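Belt, tray, bench: laying out a small fruit packing table
Speaker notes, February session, Walholm

Slide 1. Opening
Wait for the doors to close. Say that the talk runs 23 minutes and questions can come at any time.

I'm going to talk about a short belt, a table in front of it and a tray. Most of you pack fruit in a room that was built for something else, and so did we at Plelance when we started on the Prasudico layout. I'll use bananas all the way through. They bruise, they roll, and they don't stack like apples do. If your table works for bananas it will probably work for your pears.

Ask who in the room packs by hand at least one day a week. Adjust slide 4 if it's most of them.

Slide 2. What we had before
At the Lodhi shed the fruit came to the packer in a deep tub. The packer bent, lifted, turned and put it in a tray behind them. Over the trial we went through 383 trays this way and set aside 270 bunches with marks on the skin. Some of those marks were there when the fruit arrived, so don't let anyone quote the number as all ours.

The turn was the part people complained about. The bend came second.

Slide 3. Belt at the back, tray at the front
The belt runs left to right across the far side of the table. The tray goes on the table, between the packer and the belt. Reach out, pick up, bring it back toward you, put it down. Your feet stay put.

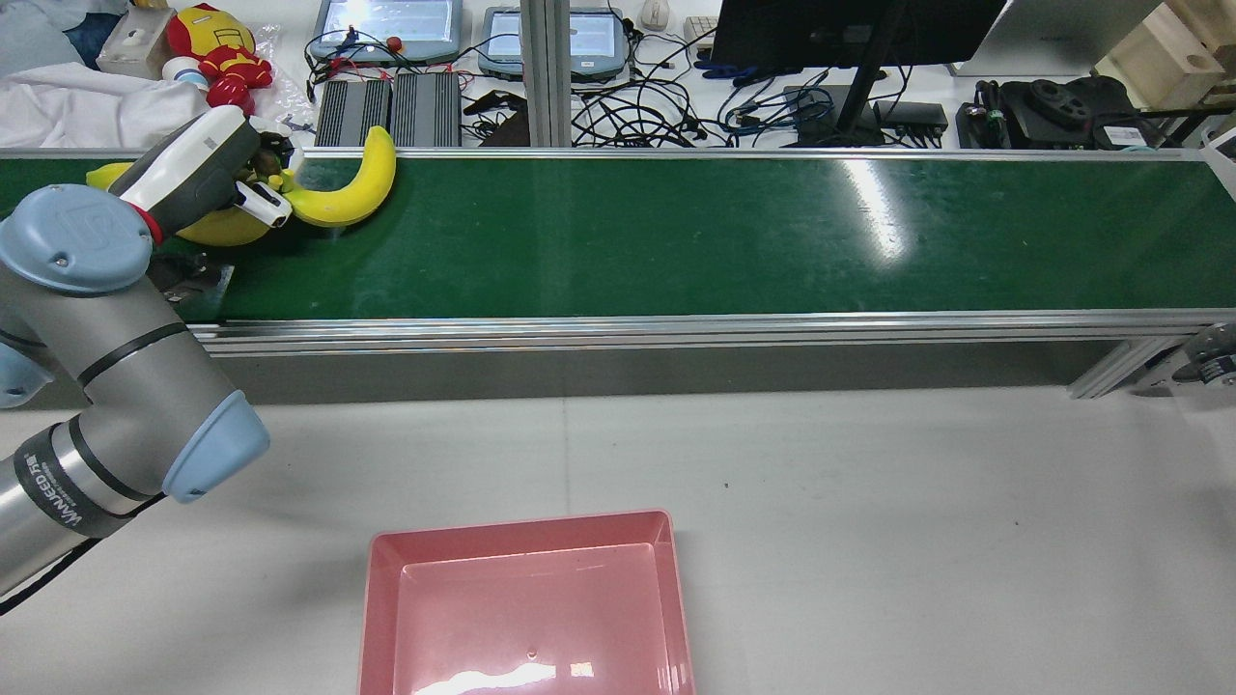
Keep the tray in the same spot all day. We put two bits of tape on the table for the front corners and that was enough. When the tray drifted to one side, people started leaning, and by three in the afternoon they'd noticed it in their shoulders.

Single bananas and bunches need different hands. A single can be picked up from the middle. A bunch wants to be lifted at the crown, with the other hand underneath if it's a big one. Show this with the bunch on the lectern. (Bring a bunch. The last one went soft in the car.)

Slide 4. The belt surface
Smooth belts are easy to wipe and they shine. If you have ceiling lights right over the belt you'll get a bright stripe, and yellow skin in a bright stripe is hard to judge. Small green patches disappear. Move the light or move the checking point. We moved the checking point half a metre and left the lights alone, mainly to save on an electrician.

Dark green suits bananas. For limes I'd pick another colour.

The rail at the back should be low enough to wipe over and high enough to stop a single from rolling off. Bunches will ride up on it if they're set down too far back, so tell whoever loads to aim for the middle.
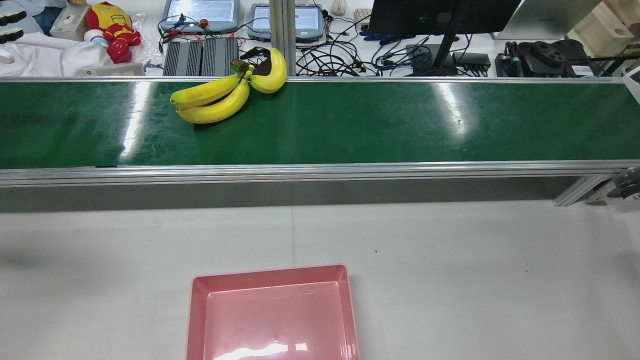

Trays next. Ours are shallow with a raised rim. A deep tray lets people drop the fruit the last few centimetres, and they will, at the end of a shift. Check the floor of the tray for grit before each fill. A speck you can barely see will mark a ripe skin once there's weight on it.

Pink was what the supplier had. It has worked out well, as it shows up against a pale table and against the belt.

Slide 5. The bench behind
Take this one slowly, it's where people recognise their own place.

Every flat surface beyond the belt fills up. Cloths, bags, chargers, the little box that someone is coming back for. I'm not going to tell you to keep it bare. What I ask for is a gap the width of a hand between the rail and the first object, and nothing that hangs over the rail. Straps and cloth corners are the worst, they catch on the stems.

Cables go along the back of the desk and get clipped. Shelving stays further down the room, so people fetching boxes don't pass behind the packer.

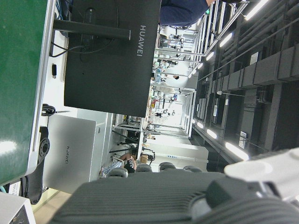
Does the computer have to be on the same desk?
It can go anywhere the packer can read it without stepping away. At Lodhi we moved the screen twice before people stopped craning.

Slide 6. What changed
Almost 3,035 kilos went over the new table during the second trial. Fewer marked bunches, though the fruit was also a bit greener that month and I should say so out loud. Nobody asked to go back to the tub.

We still don't have a good answer for the far end of the belt. Fruit bunches up there if the packer gets behind, and a stop bar only makes a bigger pile. If anyone here has solved it, I'd like to hear how at the break.

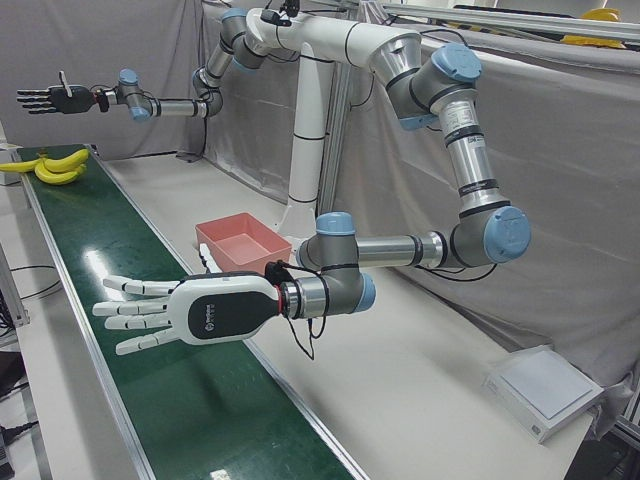 Bananas at the far end of the belt, with the shallow pink tray on the white table alongside.

Slide 7. Handouts
Table measurements are on the sheet by the door. The tray sizes on the back are outside measurements, so take off the rim. Anyone who wants to see the Lodhi table can come by on Friday morning. Park on the street side.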